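About Us

Hi, I'm Lavanya Nambiar, and I run the day-to-day at Cotitz. If you've called our number before noon you have probably talked to me, and if you've called it after noon you've talked to Ilgın Tokgöz, who is much nicer about shipping delays than I am.

Cotitz is a returns and refurbishing shop. Stores send us the stuff their customers send back — kitchen things, headphones, lamps, small electronics, a truly surprising number of salad spinners — and we check it, clean it, repack it and get it ready to sell again. We work out of one long building on Sturkow Road, with the loading dock on the north side and the good coffee on the south side. Please use the dock if you're dropping off pallets. The front door is for people.

We started out with 5 benches and a label printer that jammed whenever it rained. Every item that came in was picked up by somebody, turned over, looked at, put down, and picked up again by somebody else. On a good day we got through 800 pieces. On a good day everybody also went home with sore wrists! I worked bench two for my first three years, so I'm not guessing at that part. I still can't open a jar on a Monday.

So when we started talking about robot arms, the wrists were what I had in mind. A lot of the people on the floor had something else in mind, which was their paychecks, and I don't blame them one bit. We had a few long meetings in the break room. Some of them got loud. Out of those came a written promise, which hangs by the time clock: no one loses a job or an hour to an arm, and anybody whose bench changes gets trained on paid time. It's signed by both owners and it has a coffee ring on it, so you know it's the original.

What the arms do is the reaching and the setting down. They pick a thing out of the mess, put it where a person can look at it properly, and move it along when that person is done. The looking is still ours. A plate can be perfectly fine to a machine and still have that gritty feel on the foot that tells you it'll scratch somebody's table. Ilgın can find a hairline crack with her thumbnail while she's on the phone with a trucking company.

We try out every new job in simulation before it goes near the floor. I was pretty skeptical of this (it looked like a video game to me, and a slow one), but it has saved us a lot of broken dishes. The practice rooms are made up to be nothing like our building, on purpose, with sofas and wood floors and odd shadows, and ordinary things left on a table for the arm to sort out. 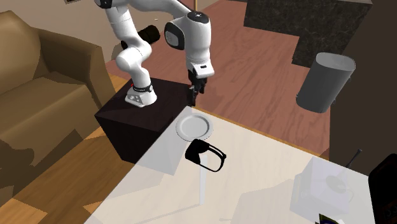 A simulated practice room: the arm over the far corner of the table, gripper empty, with a plate below.

Anybody on staff can sit in on these sessions, and a lot of us do. You'd be amazed what a person who has packed dishes for ten years will notice. Ngô, our software partner, sends someone over to run them, and the deal is that the bench crew gets to speak up first. One of our packers asked why the fingers always came straight down on a rimmed plate when any human would tip it from the side. That question turned into two weeks of work and a much better grip. She got a gift card, and I think she should have gotten a bigger one.

So what has changed for the people here? The lifting, mostly. We used to rotate off the sorting line every hour and now folks ask to stay on it. We've got new jobs that didn't exist before, like cell lead, which means you look after one arm and the two benches it feeds, and you're the one who decides when it stops. Every cell lead we have came off the benches. Everybody on the floor can hit stop, though, any time, and never has to fill out a form about it.

Some things got worse before they got better, and I'd like to be fair about that. It was quieter on the line, and a few people missed the chatter. Training ate up most of one spring. The first schedule we drew up was a disaster and I drew it up, so that one's on me. We moved the benches back so they face each other, and the chatter came right back — maybe a little too much of it, if you ask the folks in the office.

We now handle 1606 pieces on a regular day, and we have 239 people on the payroll, which is more than we had before the first arm was bolted down. Our second site, over in Kemton, opens in March. It'll have a real lunchroom with windows. I have personally seen the windows.

If you'd like to visit, we give a floor tour to anyone who asks, including competitors, students and your mother-in-law. Closed-toe shoes, please. We're closed Sunday. If you're looking for work, you don't need any background in robots. Tell us what you're good at noticing, and ask for Ilgın.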